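Nolum、食器の新シリーズ「Kettani」を発売
くすみカラーの皿と鉢、棚に出したまま使える収納ラックも同時展開

2021年5月23日
株式会社Nolum

家庭用品の企画・販売を行う株式会社Nolumは、食器の新シリーズ「Kettani(ケッターニ)」と、食器用収納ラック「Stomdale(ストムデール)」を発売します。直営店「Kemlow(ケムロウ)」の店頭および公式オンラインストアで、本日より取り扱いを開始します。

■ 発売の背景
当社には、直営店のお客様から食器の収納についてのご相談が多く寄せられています。なかでも目立つのは、吊り戸棚の奥にしまった皿を使わなくなった、重ねた皿の下のほうが取り出しにくい、というお声です。来客用にそろえた食器が箱に入ったままになっている、というご相談もありました。
「Kettani」は、ふだんの食事で毎日使い、使わない時間は見える場所に置いておくことを前提に企画したシリーズです。形は丸を基本とし、色は隣り合わせに並べたときの見え方を確かめながら決めました。これに合わせて、食卓や作業台の上に置ける「Stomdale」を開発しました。

■ 食器シリーズ「Kettani」について
皿と鉢を合わせて11型を用意しました。平皿は、朝食のパンや取り分けに使う小ぶりのものから、主菜を盛る大きめのものまであります。浅い皿は煮物や汁気のあるおかずに、深さのある鉢はサラダや麺類に適しています。
色はクリームベージュ、深緑、オレンジがかった茶、灰みの緑、ピンクなどです。同じ色でそろえることも、一枚ずつ違う色を選ぶこともできます。型によって取り扱いのない色がありますので、詳しくは店頭またはオンラインストアの商品ページでご確認ください。

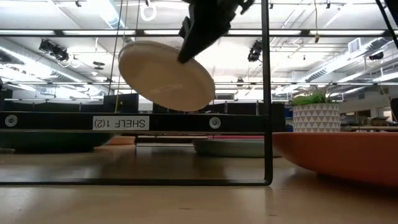
クリームベージュの丸皿。下の木の天板には、深緑の器や灰みの緑の浅い皿、縁がのぞくピンクの皿などが並ぶ。

■ 収納ラック「Stomdale」について
黒い金属の支柱と横棒で組み立てる、食器用の収納ラックです。背板と側板を設けていないため、奥に置いた器の色や形が手前から見えます。
棚は2段で、上段の高さは7段階に調節できます。平皿だけを置く場合は間隔を狭く、鉢や重ねた皿を置く場合は広くとってください。ラックの下にも器を置くことができ、天板の面をそのまま使えます。
組み立てに必要な工具は同梱しています。水平な台の上でご使用ください。壁への固定には対応していません。

■ 店頭での展示
直営店では、木の天板の作業台に「Stomdale」を据え、「Kettani」の器を並べた展示を行います。器は手に取ってお試しいただけます。裏面の仕上げや縁の厚みもあわせてご覧ください。
お手持ちの食器と合わせてみたい場合は、一、二枚をお持ち込みいただいても構いません。ご希望の方には、お持ちの食器の枚数と置き場所の寸法をうかがい、棚の高さと並べ方をご提案します。このご相談は無料で、予約は不要です。混雑時はお待ちいただくことがあります。

■ お取り扱い上の注意
・「Kettani」は電子レンジと食器洗い乾燥機でお使いいただけます。直火とオーブンではご使用になれません。
・重ねて収納する場合は、大きい皿を下にしてください。
・金属たわしや研磨剤入りの洗剤は、表面を傷つけるおそれがあります。
・「Stomdale」に食器を載せたまま移動させないでください。
・ラックに水滴がついたときは、乾いた布で拭き取ってください。

■ 販売概要
商品名:Kettani(食器)、Stomdale(食器用収納ラック)
価格:Kettani 小皿 一枚2,000円(税込)。そのほかの型とStomdaleの価格は、公式オンラインストアに掲載しています。
販売場所:直営店Kemlow、公式オンラインストア
返品・交換:未使用品に限り承ります。配送中に破損した場合は、届いた状態のままお問い合わせ窓口までご連絡ください。

■ 今後の予定
11月に、「Kettani」へ蓋付きの鉢と楕円皿を追加する予定です。「Stomdale」については、棚板のみの単品販売を準備しています。いずれも仕様と価格が決まり次第、公式サイトでお知らせします。

■ 会社概要
社名:株式会社Nolum
事業内容:食器、台所用品、収納用品の企画および販売、直営店Kemlowの運営

■ 本件に関するお問い合わせ
株式会社Nolum 広報担当
公式サイトのお問い合わせフォームよりご連絡ください。商品画像の貸し出し、店頭での取材のご希望も同じ窓口で受け付けています。

※記載の内容は発表時点のものです。仕様、価格は予告なく変更することがあります。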